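Saturday, July 14, 2018
Aisyah Oei, Jekau bench notebook

Weekend session, so the building was quiet and I could take my time, and I'm afraid the entry shows it. The job was the table-tidying task for Ellard, done with the hand-held grippers instead of the joysticks. I have been putting off writing up the change in method, so I'll do it as I go along and you can all grumble at me afterwards.

We've kept to the layout we agreed – a row of ordinary things spread out along the brick wall side, with the demonstrator standing at the near edge, one gripper in each hand. Everything is started from the same rest position, arms forward, fingers open, nothing touched yet. I was strict about that rest position (you would have laughed, I kept asking for it to be done again) but the Ferraro batch was such a misery to line up afterwards that I would sooner be a nuisance at the start than spend another fortnight hunting for where each run begins. 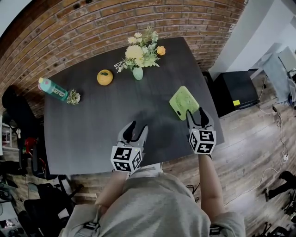
Do we still need the remote-control runs if the hand-held ones go well? We need a small set of them for comparison, and I'd like to keep back 14 from the old joystick folder for exactly that, so please leave the folder alone until I've copied them out.

The fan is the awkward one, as I rather suspected it would be. Lying with its grille up it offers very little to get hold of, and the natural thing for a person is to hook a finger under the edge and tip it, which our grippers can't do in any graceful way. What I settled on is a two-handed approach: one gripper comes in low at the near edge, the other stays well back until the first has a hold, and only then comes across to steady. It feels dreadfully slow when you are doing it. I've asked for it to be done slowly all the same, as the fast version looks lovely and teaches the arm to bat things across the table.

Flowers next. Please go for the vase and leave the blooms alone! The temptation is to come down from above, and then the fingers are into the leaves before you know it. Come in from the side, level, below where the stems spread out. I've put this in the instructions sheet in capitals, and then felt rude and put it back into small letters, so do read it properly.

A word about markers, for whoever takes the next turn. The black-and-white squares on the cubes have to stay visible to the overhead view, and it is very easy to roll your wrist inwards when reaching across yourself and hide the lot. If you catch yourself doing it, take half a step sideways and let your elbow come out. Marking the run as spoiled is perfectly fine too. I have stopped trying to rescue those.

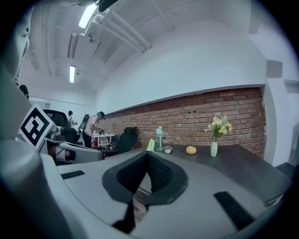 Settings and odds and ends

Run limit is 700 frames. I had it lower and people were hurrying the last placement, so up it went, and the whole thing has been calmer for it. Leave 3 seconds of stillness at each end, hands at rest, no chatting with your shoulders (I am the worst for this).

The index for the shared folder now starts at 507, following on from the Arnura set, so don't reset it when you open the recorder. It will offer to, very politely, and you must say no.

I also moved the bottle between lying down and standing up from one round to another, on purpose. The arm ought to meet it both ways, and upright is the easier grasp by a long chalk, so if we let people choose we'd have nothing but upright bottles. The same goes for the little succulent, though there I've only shifted its place along the row.

One thing I keep noticing from the gripper's own view is how much of the picture is taken up by the gripper itself. You get the two fingers, the gap between them, and then the object has to turn up in that gap or the learner has precious little to go on. So aim the gap early, well before you are close, and hold that line in. My own early attempts swung in late from the right and they are no use to anybody.
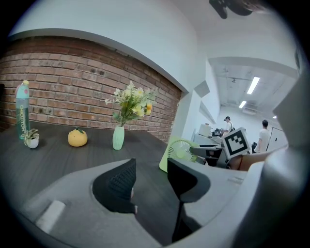 To do before the next session

- Copy the comparison runs out of the joystick folder
- Try softer pads on one pair of fingers, for the fan only
- Ask Ellard whether they mind the fan ending up face down
- Rewrite the page on wrist roll with a drawing, my sketch looks like a swan
- Check the finger width readings against the callipers again, the left one was drifting on me
- Settle who is writing up the October demonstration, and please let it be someone other than me

Recent entries

Joystick lag, second attempt at a fix
Ferraro batch: finding the run starts
Finger pads, mesh against plain rubber
Arnura set handed over, notes on the folder names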